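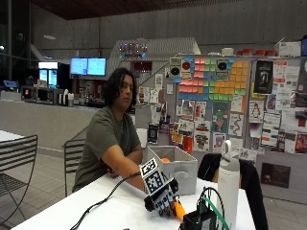
Autour de la table blanche, au printemps.

Rapport d'avancement du jardin partagé Wirkholm
Deuxième point d'étape, à l'attention de la fondation Lambrakis

Chers partenaires,

Nous voici déjà au deuxième rapport, et nous avons un peu de peine à croire que la saison ait filé si vite. Quand nous vous écrivions en mars, la serre n'avait pas encore toutes ses vitres, les châssis attendaient sous leur bâche et nous parlions surtout de ce que nous allions semer. Cette fois, nous pouvons vous parler de ce qui a levé, de ce qui a boudé, et de ce que nous ferons autrement l'an prochain – la liste est longue, mais elle nous plaît bien.

Où en sont les plantations

Les cinq planches prévues dans notre demande sont ouvertes et cultivées. Les deux premières, le long du mur sud, ont reçu les tomates, les basilics et une rangée de capucines qui a pris beaucoup plus de place que nous ne lui en avions accordé. La troisième est consacrée aux haricots grimpants, sur des perches de noisetier coupées dans la haie du fond. La quatrième porte les salades et les blettes. Quant à la cinquième, la plus ombragée, nous l'avions promise aux fraisiers, mais le sol y reste si frais et si lourd que nous avons préféré y mettre de l'oseille, de la menthe (en pots enterrés, nous avons retenu la leçon !) et quelques groseilliers donnés par des voisins.

La pépinière Dilia nous a fourni 500 plants en godets, comme convenu. Ils sont arrivés un peu en avance, alors que les nuits étaient encore froides, et il a fallu les serrer dans la serre sur toutes les tablettes disponibles, puis les sortir chaque matin et les rentrer chaque soir. C'était fatigant, mais les habitants du quartier se sont relayés avec une bonne humeur qui nous a touchés, et les pertes sont restées faibles. Les courges ont le plus souffert. Nous avons ressemé directement en place, et ces semis tardifs ont rattrapé leur retard sans se presser.

L'eau et le sol

Vous nous aviez demandé des nouvelles de la récupération d'eau. Les deux cuves sont posées, raccordées à la gouttière de l'appentis et munies de leur couvercle. Le système de goutte-à-goutte Pandus alimente pour l'instant les planches du mur sud seulement. Le raccord vers les haricots fuit dès que l'on ouvre un peu trop le robinet, et nous arrosons donc cette partie à l'arrosoir, de préférence avant neuf heures. Un nouveau joint est commandé.

Du côté du sol, le paillage a fait des merveilles. Nous avions étalé au début de la saison un mélange de feuilles mortes et de broyat, sans trop savoir si l'épaisseur serait suffisante. La terre est restée souple dessous, pleine de vers, et le désherbage nous a pris bien moins de temps que l'année passée. Il faut avouer que les limaces ont apprécié elles aussi. Nous les ramassons à la tombée du jour, et les jeunes salades passent désormais leurs premières semaines sous cloche.

Le compost, en revanche, nous donne du souci. Le premier bac a reçu trop de tontes fraîches et pas assez de matière sèche, il s'est tassé et il sentait franchement mauvais au début de l'été. Nous l'avons entièrement vidé, aéré à la fourche et remonté avec du carton brun et de la paille. Il repart doucement, mais nous n'aurons pas de compost mûr avant l'hiver, contrairement à ce que nous vous avions annoncé.

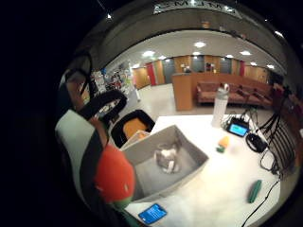 Budget

Les dépenses suivent les prévisions, à une ligne près. L'achat des vitres manquantes et du mastic a coûté 687 euros, davantage que la somme inscrite au départ, et nous avons compensé en renonçant au banc neuf : un vieux banc poncé et huilé fait très bien l'affaire sous le tilleul. Les factures sont jointes à l'envoi, classées par poste comme vous l'aviez souhaité.

Ce qui nous attend

À l'automne, nous planterons l'ail, les fèves et une petite haie de framboisiers contre la clôture. Nous voudrions aussi semer un engrais vert sur les planches libérées, sans doute de la phacélie et du seigle, pour ne pas laisser la terre nue sous les pluies. Le raccord du goutte-à-goutte devra être réglé avant les gelées, et les cuves vidées dans la foulée.

Il nous reste une question à vous soumettre : la somme prévue pour les nichoirs pourrait-elle servir plutôt à l'achat d'un broyeur d'occasion, que nous partagerions avec les jardins voisins ? Nous serions heureux d'en discuter lors de votre prochaine visite, et les groseilliers seront peut-être assez généreux pour que nous vous offrions un pot de gelée.

Avec toute notre gratitude,
L'équipe du jardin Wirkholm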